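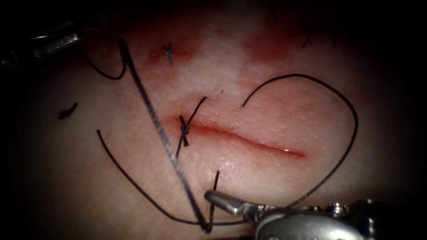

Pad 801

The assessment sheet allowed a knot three throws and a tail no longer than the assessor's patience. Hiba Bitar had written that line herself, in December, and the Tudmont training office had printed it without comment.

She logged the pad under its number. Material: Seleck, skin grade. Thread: black, Twal. Incision: straight, horizontal, open except at the left end, where one interrupted stitch had been tied. The knot sat directly on the line of the cut. She would have marked it down for that. A knot belongs to one side, where it does not press on the edges while they heal. The pad would not heal. The rule applied regardless. 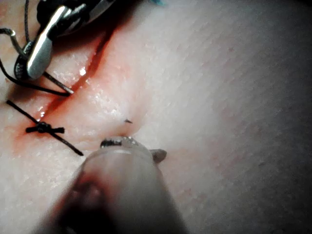
The candidate was registered as 2256 and had given no name. Bitar had examined nearly 100 candidates by number and preferred it. Her own teacher, Pidik, had known every student by name and failed them by name, in the corridor, at volume.

She entered the tails as uneven. She entered the edges as slightly raised. Under "loose material" she wrote: one fragment of thread, left side, not removed. Under "tension" she wrote nothing for several minutes.

Her father's forearm had been closed at a kitchen table by Pidik, with the radio on. The scar had a small lump at one end. He used to rub it with his thumb when he was adding up bills, and she had learned to read the household accounts from the speed of the thumb.

She looked at the knot again. It was on the line.

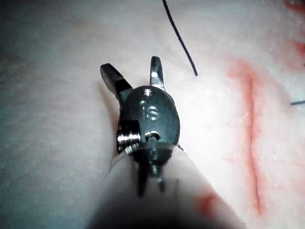

Instrument tip, jaws open, over the pad.

Tension, she wrote, acceptable. Position, 3 out of 5. She dated the sheet 2026-04-30, signed it, and asked for the next pad.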